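Notebook, July, open day at Irstead

Doors at 10:00. Four groups through the hall before lunch, about 27 people each, which is more than the floor plan allowed for. The Tenport lot arrived early and had to wait in the corridor while the arm was homed.

Ran the short demo for the first two groups and the long one after that. The short one is better. People drift off during the tool change talk and come back when something moves. Most asked about speed and what happens if you put your hand in. Next time put the stop button talk first.

Jarman script fell over once, in group three, with the joint limit warning on the wrist. Restarted from step 4 and carried on. Log is run 2477. The Suvix settings file had the old tool length in it, so I changed that over lunch and saved a copy.

Wrist camera was left on all day. One from the afternoon, arm parked between groups: 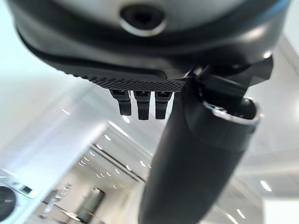

Wrist camera, looking past the fingers to the hall. White machine at lower left.

To do: check the joint limit against the new tool length. Print more handouts, we ran out by 14:30. Ask Tenport if they want the long demo on their own visit. Asset tag 3508 has come off again, glue it.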